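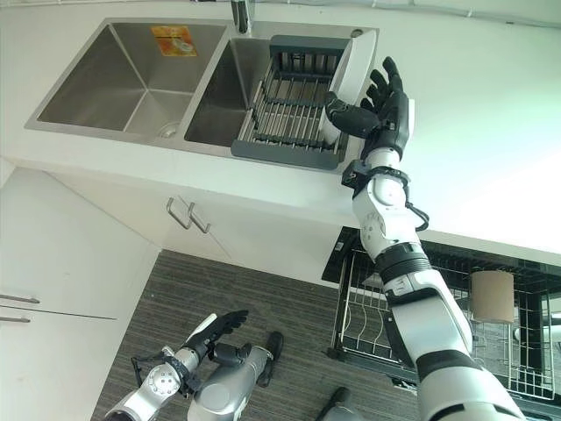

Chinyere Tijani asked that it be recorded, before the business of the meeting was taken, that she had no objection to the drying rack as such, but that with the rack over the smaller basin there was no convenient place to rinse a pan while the larger basin was full. She wished the matter to be decided at this meeting and not carried over again. The Chair agreed to take it under item 3.

STEDDEN HOUSE, BRINDBRIDGE
KITCHEN USERS' MEETING
Minutes of the meeting held in the Haruna Room on December 2, 2019

In the chair: Halima Ekwueme
Minutes: Chinyere Tijani
Also present: representatives of the ground floor and first floor offices
Apologies: second floor office

1. Minutes of the previous meeting

The minutes of the July meeting were approved with one correction. Under "Washing up", the words "left to soak overnight" should read "left to soak over the lunch period". The Chair signed the corrected copy.

2. Matters arising

2.1 Cupboard labels. The labels agreed in July had been fixed to the wall cupboards. The ground floor reported that the label for baking tins had since come off. A replacement was to be printed.

2.2 Tea towels. The laundering arrangement was working satisfactorily. The first floor asked that towels used for wiping the floor be kept out of the clean drawer. This was noted.

2.3 Fridge. No further complaints had been received. The Chair reminded those present that food must carry a name and the day on which it was put in.

3. The sink and drying rack

3.1 The meeting considered the present arrangement, in which the rack rests over the narrower, right-hand basin and the larger basin on the left is kept for washing. The Chair explained that the rack had been placed there so that drips would fall into the basin and the worktop would stay clear for preparing food.

3.2 Ms Tijani repeated her concern about rinsing. She proposed that the rack be lifted out and stood on a tray on the worktop during the lunch period, and returned to the basin afterwards. The ground floor did not support this. A tray would take up the space in which most people made their sandwiches, and in their experience a rack that was moved each day would not be moved back.

3.3 The first floor suggested a bowl in the larger basin, so that washing could be done in the bowl and rinsing beside it. Ms Tijani was content to try this, provided that the bowl was emptied and turned over after use. It was AGREED that a bowl be bought and that the rack remain over the right-hand basin.

3.4 Large plates and shallow dishes. It was reported that larger items were sometimes left leaning at the side of the rack. The Chair asked that they be dried by hand and put away at once if the rack could not hold them securely. Two serving dishes had been chipped since July and would not be replaced from the general fund.

3.5 Sticker. The ground floor asked whether the orange and yellow sticker on the inside of the larger basin might be removed. No one wished it to be kept. It was AGREED that it be soaked and peeled away without the use of a scraper or scouring powder, which would mark the steel.

3.6 Cable. The Chair drew attention to the thin cable clipped along the back of the worktop, which hangs a little slack between its clips. Users were asked not to tuck cloths or sponges behind it. The building manager would be asked to look at the clips.

4. Replacement rack

4.1 The Chair tabled two written quotations from Gestex, one of £44 for a rack similar in size to the present one and one of £52 for a wider model with a separate cutlery holder.

4.2 The first floor favoured the wider model. Ms Tijani pointed out that it would cover more of the sink and so make the difficulty under item 3 worse. She also questioned whether a new rack was needed while the present one was in use.

4.3 After discussion it was AGREED that no purchase be made at present. The quotations would be kept on file and the question considered again if the bowl did not prove satisfactory.

5. Washing-up rota

5.1 The rota had lapsed during the autumn. The Chair had prepared a new one, under which each office would be responsible in turn for one week. The duty consists of clearing the rack by 5 p.m., wiping down the sink and worktop, and emptying the strainer.

5.2 The ground floor asked whether the duty office was expected to wash other people's mugs. The Chair replied that it was not. Unwashed items would be put in the crate beneath the worktop, from which their owners might collect them. The first floor asked that their dissatisfaction with the crate be minuted.

5.3 The rota was adopted. The second floor would be informed, being first on the list.

6. Any other business

6.1 Washing-up liquid was running low and would be added to the next stationery order.

6.2 The first floor asked for a hook for the oven gloves. Agreed in principle, the position to be settled with the building manager.

ACTIONS

Print replacement label for baking tins: C. Tijani
Buy washing-up bowl: ground floor
Remove sticker from larger basin: C. Tijani
Speak to building manager about cable clips and hook: H. Ekwueme
Send rota to second floor: H. Ekwueme
File Gestex quotations: C. Tijani

The date of the next meeting will be circulated with the rota.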